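Handheld gripper drifts open when plugging a plug into a power strip, left side only

Posted by Ridwan Santoso
October 25, 2019

Hi all. We have a two-gripper hand-held setup at Jugah, same table every day, job is a power strip and its plug on a white board. Right one is fine. Left one closes ok but when I push the plug toward a socket the fingers creep open a bit and the plug rolls. Not every time. Started after we swapped the cable on the left unit in June.

Tried so far: rebooted, re-zeroed both, wiped the jaws. Swapped left and right at the connector and the fault stayed with the left unit, so not the port I think. Counter on it says 2615 cycles. Manual says nothing useful about creep, just "contact your supplier". Supplier is Flurkelska and they're slow.

Anyone seen this? Dont want to open it up if its just a setting.

Ustyna Shevchuk

Had the same on a Brallum pair. Two places to look before you open anything.

First the cable. Where does it go after it leaves the back of the gripper? If it hangs straight off your hand the whole weight pulls on the connector, and when you reach forward it tugs. On ours the position signal dropped out for a split second and the fingers relaxed. Leave a loop at the back so the first bit of cable moves with your wrist, then strap the rest to the table rail. Check it with your arm all the way out, not just at rest.

Second the zero. You said you re-zeroed both, but was the left one fully closed on nothing when you did it? If theres a crumb of tape or whatever between the fingers it stores the wrong closed position and you lose grip on thin stuff. Wipe, close, hold 3 seconds, then zero. Same for the right so they match.

Also look at the bolts on the top plate. They work loose. If the plate rocks you feel it as play in the jaws, and its easy to blame the motor. Snug, dont crank them. I stripped one.

I check all of it with the grippers held like so, fingers facing each other over the board, strip in between, before touching anything:

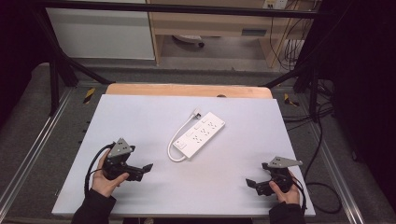
Shirley Inskip says the loop fixed nothing on hers and it was the connector all along, one pin pushed back in the shell from when the cable was changed. She'd pull the plug and look in with a flashlight before re-routing anything. Fair point given you swapped yours in June. A pushed pin still makes contact most of the time, so "not every time" fits.

So I'd go: pins, cable loop, plate bolts, zero. In that order, zero last or you do it twice.

Oksana Marchuk

Agree on the pins. If they look straight, wiggle the connector with the fingers closed on something soft and watch the position number on screen. Jumps = bad contact. Ours jumped by 11 when the reading was otherwise dead steady, new cable sorted it.

One thing though, moving the left unit to the right connector only rules out the port if its cable went with it. Did you move the cable too or just the gripper end? Matters a lot. If the cable stayed on the gripper then it could still be either.

Grip force setting is worth a look as well, ours was on 325 on one side and lower on the other after a reset. No idea what units. Just make them the same.

Huguette Simard

mine did this, I just squeezed harder lol. got a new one from Gunham in the end

Ridwan Santoso

Ok cable moved with it, so Oksana is right, could be either. Pulled the connector and one pin does sit lower than teh others. Ordering a new cable, will leave a loop this time. Force was the same both sides. Will post back once its on.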